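Brerell桌面置物架使用四个月：它很好，只是不太爱干活

我对桌面收纳这门生意一向有戒心。它的基本原理是：你东西太多，所以请再买一件。Brerell这款白色置物架的包装上写着“还桌面以呼吸”，我读了两遍，没读出桌面之前是怎么憋着的。

买它的直接原因是同事Noura Boutros。她五月搬了新工位，架子摆上去当天，路过的人都说了句“哎，挺清爽”。我在同一间办公室坐了三年，从没人对我的桌子说过任何带“清”字的话。于是当晚下单，附带一个Gumede牌抽屉分隔盒，凑满减用的。满减这种事，凑完总比不凑多花一点，大家心里都有数。

安装

说明书七步，图画得很好，字翻得很随缘。第四步写着“请使侧板感到垂直”，我努力了二十分钟，它大概感到了。螺丝全部到齐，还多出一颗，我至今把它放在笔筒里，每次看到都有点不安。

内六角扳手是送的，手感像用曲别针拧的。建议自备一把，手掌会感谢你。如果家里有人自称“不用看说明书”，请让他先去倒杯水，等他回来时你最好已经装到第五步。 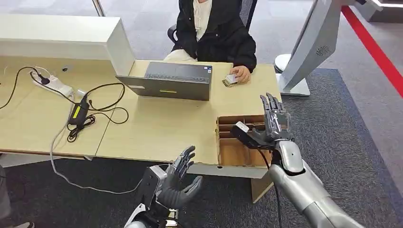

浅色木纹桌配白架子，电脑打开还有地方放手。

承重与稳定

官方没有把承重写得很明确，客服Maysoun Hijazi女士回复我：“正常使用即可。”我问什么叫不正常使用，她发来一个微笑。于是我自己试：字典两本，咖啡罐一个，去年的会议资料一摞，全压上去，顶板没有弯。会议资料的分量其实主要在心理上，这一项仅供参考。

侧向稳定性差一些。打字用力的人会发现架子顶上的小摆件在缓慢移民，早上在左边，下班时已经快到边境了。贴四块防滑胶垫可以解决，胶垫不在包装里，Brerell另外单卖，价格让人怀疑橡胶最近是不是出了什么事。

走线

这是我最失望的部分。商品页说“告别杂乱线缆”，收到后我找遍全身，找到后板下沿一个半圆缺口，能过一根充电线，两根就要侧着身子。没有线槽，没有卡扣，插线板也没给安排位置。换句话说，线缆你可以告别，它们不走。

Orilia的同类产品背后有一条布兜，丑，像给桌子穿了条围裙，但真能把插线板兜住。我在家里用的就是它，用了一年多，除了兜底积灰没有别的毛病。
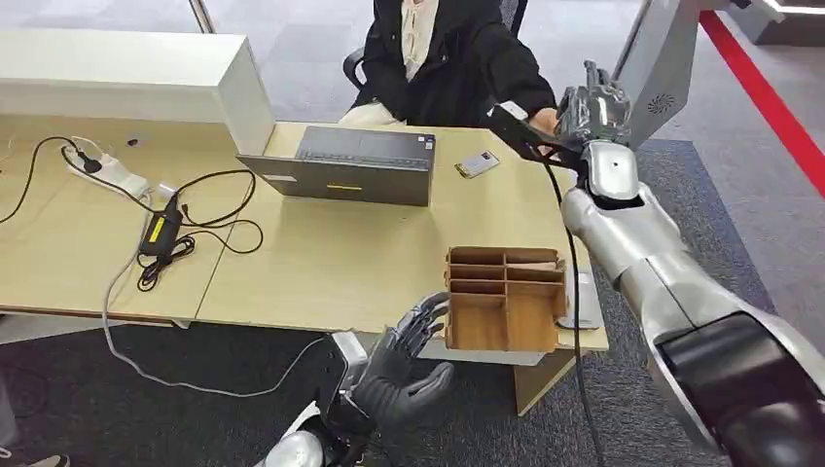
白架子沿桌子后沿摆，插线板还是得躺在前面。

清洁

白色板材的特点是对你的生活完全诚实。咖啡渍、墨水、指纹，一样不落地给你记着。湿布能擦掉大部分，墨水要用酒精棉片。拐角处容易积一道灰，普通抹布进不去，我用旧牙刷，每个月一次，刷的时候会短暂地思考人生。

用了四个月，顶板正中有一圈淡淡的杯印。我试过小苏打、牙膏和网上说的橡皮，最后的解决办法是在上面放一盆绿萝。

至于那个凑单的Gumede分隔盒，塑料薄，格子宽窄固定，唯一的尺寸刚好放不下便利贴。我后来转而投奔纸板隔断：几条瓦楞纸开槽，互相一插就是一格一格的，装名片和零碎都行，坏了再剪一条，也不会有人跟你谈呼吸。做的时候记得量好抽屉高度，我第一版高出了一截，抽屉从此半开着过了一个星期。

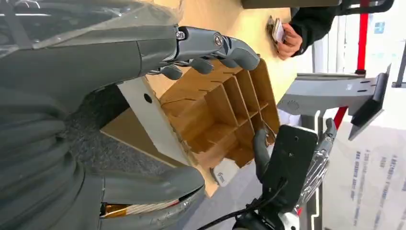
和别家比一比

Skindarton的金属款我借来用过一段。结实是真结实，搬家时可以考虑拿它当门。缺点是冬天摸着冰手，放杯子时声音很大，每喝一口水全办公室都知道。它的孔位多，挂钩随便加，适合喜欢不断加挂钩的人，这种人我认识不少，桌子最后都像五金店。

Orilia胜在那条围裙，输在颜色只有深棕，摆在浅色桌子上像临时寄存的行李。Brerell三者里最好看，拍照最好看，功能上则保持了一种克制。

价格方面，Brerell平时不打折，打折时先涨一点再打。我的建议是放在购物车里别理它，等它自己发消息来求你。 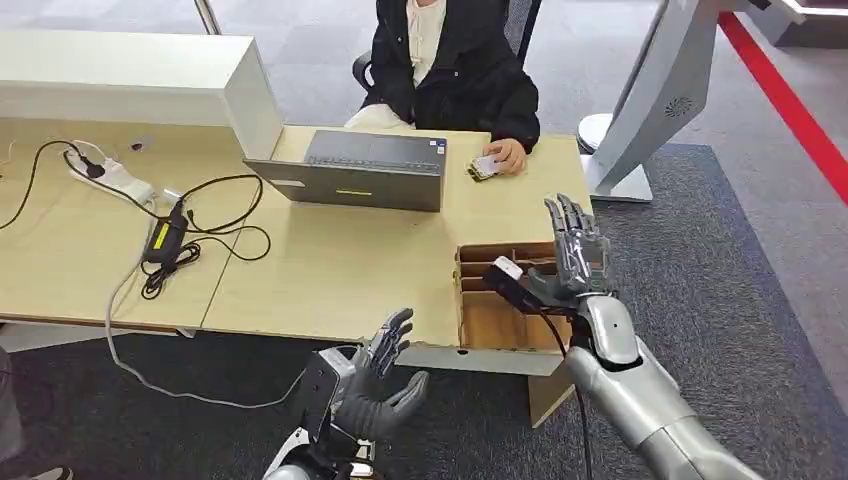 最后说说尺寸，下单前务必拿尺子量。Brerell只出一个长度，靠左摆，右边能留出多少地方全看你的桌子有多宽。我们办公室的浅色木纹桌摆上它以后，右侧放一台打开的笔记本没有问题，左边那块就自然沦为线的地盘：插线板、盘着线的黑色电源适配器，再加几圈黑线，谁看了都不会说“清爽”。想连这一块也收拾好的话，得另买理线盒，或者干脆把插线板固定到桌板背面。我选了后者，双面胶撑了两天，半夜掉下来，第二天早上换成了螺丝。多出来的那颗正好不合适。

评分

外观：五分里给四分半，扣的半分是杯印。
安装：三分，其中一分给说明书第四步的文采。
稳定：三分半，买了胶垫以后四分。
走线：一分，给那个半圆缺口。

适合桌上只有一台电脑、一根线、一个杯子的人，杯子最好别放在上面。线多的请看Orilia。Noura那台目前仍然很清爽，我问她线都去哪儿了，她说在抽屉里，让我别打开。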